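Workplace Organisation, Module 2
Handout: Shared surfaces and small-item control
Course tutor: Þórarinn Briem

Purpose of this unit

Most workrooms contain at least one table that belongs to everyone. It takes deliveries, drawings, borrowed tools, coats and the contents of pockets. This unit deals with two matters that come up at every such table: where small personal and shared items are put down, and how the surface itself is kept in a usable state. Storage in drawers and cabinets is covered in Module 3 and is left out here.

Terms

Landing place: the spot where an item is put when it first leaves the hand.
Home: the spot where the item is meant to stay between uses.
Stray: an item at rest anywhere other than its landing place or its home.
Drift: the gradual movement of a landing place as people put things next to it, then next to those things.

A landing place and a home may be the same spot. For keys they usually should be.

2.1 Trays and the problem of the near miss

A tray placed on a table defines a landing place with a visible boundary. The boundary matters more than the capacity. A flat mat of the same area will do the same job for a short time, but items pushed against its edge slide over it and drift begins. A low wall stops this and still lets a hand reach in from any side. High walls hide the contents, and users of deep boxes tend to leave items beside them.

The common fault with trays is the near miss. The user approaches the table, reaches towards the tray and lets go early. The item comes to rest a short distance away, and to a person glancing at the table it looks put away. Near misses are harder to correct than plain strays, as the user believes the rule has been kept.

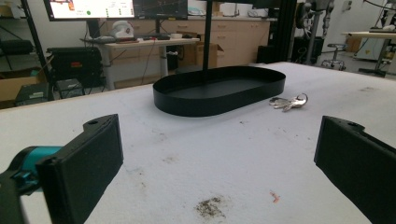

Fig. 1. Near miss. Keys on the table to the right of an empty oval tray.

For the case in Fig. 1, note that the tray has a low wall and would take the bunch easily. Size is therefore not the cause and a larger tray should not be ordered. The usual remedies, in the order in which they should be tried, are:

Move the tray towards the side from which people approach.
Clear the tray of anything that does not belong to its stated use.
Label the tray on the table surface, in front of the rim, where the label can be read when the tray is full.
Change the colour of the tray only if it matches the table. A black tray on a white top needs no change.

Keys should go in as a bunch, on their ring. Single keys taken off the ring for lending are entered in the key book (see 2.3) and do not go in the tray on return until they are back on the ring.

2.2 Surface condition

Pale coverings are often chosen for shared tables because small parts show up well against them. The same property makes marks visible, and this should be treated as useful. The table top in Fig. 1 carries three sorts of soiling which should be recorded separately:

(a) Smudges and streaks. Grey, faint, spread over a wide area. Wipe with a damp cloth and mild soap, working from the far edge towards the near edge.
(b) Patches. Darker and with an irregular outline. Loosen with a soft brush first. Do not scrub a textured covering with a dry pad – the dirt is driven into the texture.
(c) Loose fragments. The small orange-red piece near the dark patch is of this sort. Pick up or sweep before any wet cleaning, and look at the piece before throwing it away, as it may have come off something still in use.

The order is always (c), (b), (a). Students who start with the cloth spread loose matter across the clean part and then have to repeat the work.

2.3 The key book

The Stedmont workroom uses a ruled book with 31 lines to the page, one line for each day of the longest month. The entry gives the key, the borrower's initials, time out and time in. Kuusisto layouts, used in the second practical, add a column for the landing place at which the key was handed back. Either is acceptable in coursework, provided one layout is kept throughout.

Practical task

Choose one shared table. Look at it at 9.00 and again at 16.00 over one working week in June. At each visit write down every stray and every near miss, with a sketch showing its position in relation to the landing place. Do not tidy the table during the week. In the second week apply one remedy from 2.1 and repeat the record.

The written report should not exceed 1000 words, excluding sketches. Reports go in the tray marked Module 2 outside the tutor's office.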